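3.2 Procedimentos de recolha

O inquérito sobre hábitos de leitura em bibliotecas de bairro decorreu em Zellik e em Gridville, entre janeiro e o final da primavera. Foram validados 233 questionários, distribuídos por quatro salas de leitura. Excluíram-se os formulários sem indicação de idade e os preenchidos por menores sem autorização.

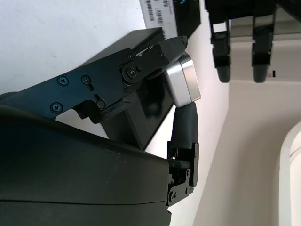 A taxa de resposta foi mais alta em Zellik, onde o questionário era entregue ao balcão no momento do empréstimo. Em Gridville, os leitores recebiam-no à saída e muitos levavam-no para casa. Os dados de empréstimo foram extraídos do catálogo Skundard, que regista 3.000 títulos em circulação nas duas redes. 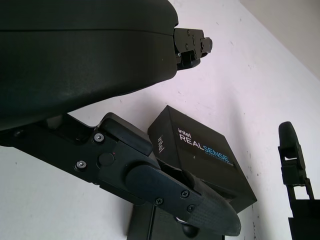 Figura 2. Suporte de placa preta com dois parafusos sextavados prateados.

A variável dependente é o número de empréstimos por leitor e por mês. Como variáveis explicativas usaram-se a idade, a escolaridade, a distância à biblioteca e o horário habitual de visita. A distância foi calculada a pé, pelo percurso mais curto, e não se corrigiu o efeito do declive. 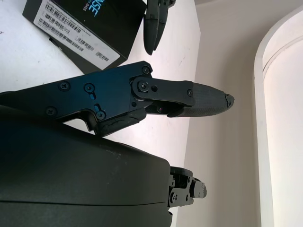 Figura 3. Almofada de borracha preta com padrão pontilhado e ponta ligeiramente lascada.

3.3 Limitações

A amostra sobrerrepresenta os leitores frequentes, problema já referido no estudo-piloto de Bangera. As renovações foram contadas como novos empréstimos, o que aumenta os valores dos leitores de romances longos. Não foi possível separar o empréstimo pessoal do que é feito em nome de familiares. 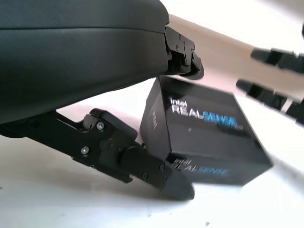

Sabina Pešek objetou, na discussão da versão preliminar, que contar renovações como empréstimos mede a duração da leitura e pouco diz sobre a sua frequência, e propôs que as duas séries fossem publicadas em separado. A sugestão foi seguida no Anexo 2. As diferenças entre as duas redes mantêm o mesmo sinal, embora percam significância estatística no grupo dos leitores mais velhos.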